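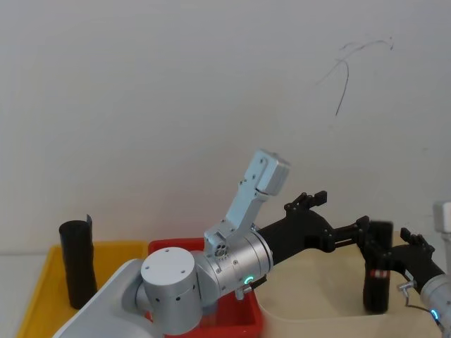 A tray for everything, says Liliana Rinaldi

Liliana Rinaldi wants me to believe in trays. She has spent 2 years telling workshops and packing rooms to buy them, and her firm, Fornimard, would be glad to supply them.

"People put things down wherever their hand happens to be," she says. "Then they spend the afternoon looking for them. Give a thing a raised edge to stand behind and it stays put."

I tell her a clear patch of bench does the same job and costs nothing. She has heard this before.

"Clear for how long?"

It's a fair point, though I notice she doesn't answer mine. We talk about yellow plastic, which she prefers because a black cylinder standing in it is easy to spot. I ask if she has tested that. She hasn't. "You can see it with your own eyes," she says, and on colour I have to give way. Black on yellow is hard to miss.

The band is another matter. Rinaldi likes a red-and-white one round the middle of anything tall and dark, so that it still shows up against a pale surface once it leaves the tray. I wonder whether this is tidying or decorating.

"Call it what you want. Ask Do-yoon Hong at Flakmont."

I did. Hong ordered 30 trays last October and is still using most of them. "The others have got screws in," he told me. "And somebody's lunch." He thinks the bands are worth the trouble and the trays are fine, "if you're the sort of person who puts things back anyway".

I read this to Rinaldi, expecting an argument. She asks which sort of person I am. My desk is covered in cups, so I move on to the price, which she would prefer to discuss by email.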